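티켓 #1847 / 로봇팔 동아리 시뮬레이션 과제
작성: Kelechi Haruna
등록일: 2022년 10월 5일
상태: 진행 중

안녕하세요, Tejada 팀 Kelechi예요! 정리 과제 돌리다가 또 막혀서 올려요ㅠㅠ 물체 집으러 내려가는 것까진 괜찮은데, 집고 나서 다음 동작으로 안 넘어가고 타임아웃이 나요. 제한은 2000스텝 그대로 뒀고 시드는 79예요. Joscha 컴퓨터에서도 똑같이 나더라고요. 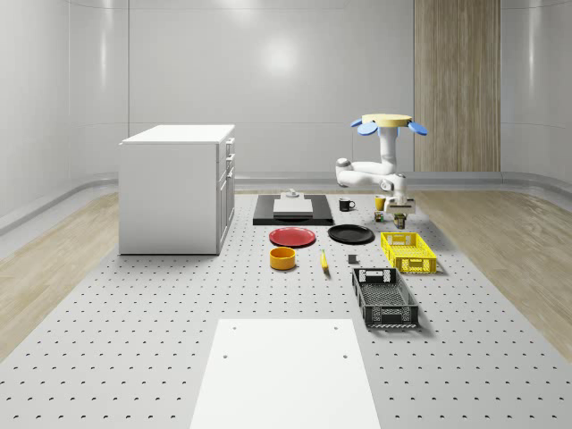 그리퍼 바로 아래에 작은 올리브빛 갈색 물체, 앞쪽은 노란 상자와 검은 상자

일단 해 본 것들 적어 둘게요.
- 씬 초기화 후 재실행: 똑같음
- 그리퍼 닫힘 속도를 100으로 낮춤: 좀 나아진 것 같은데 기분 탓일 수도...
- Guvwood 플러그인 끄고 실행: 변화 없음

Shuk-fan 선배가 접촉 판정 값부터 보라고 하셔서 로그를 뒤져 봤더니, 손가락이 닫혔는데도 '접촉 없음'으로 찍힌 줄이 있었어요! 2월에 Patricio가 올린 티켓이랑 증상이 비슷해서 그때 설정 파일을 받아다 덮어써 봤고요. 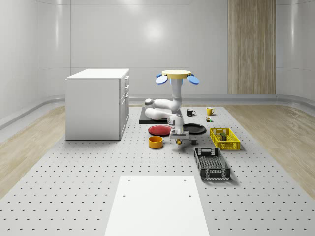

그걸로 돌리니까 타임아웃은 아직 안 났는데, 시드 하나로만 본 거라 장담은 못 하겠어요. 혹시 접촉 임계값 기본값이 어디 적혀 있는지 아시는 분? Begoñe 멘토님, 시간 되실 때 설정 파일 한 번만 봐 주세요. 저는 오늘 저녁에 다른 시드로 더 돌려 보고 여기 댓글로 남길게요!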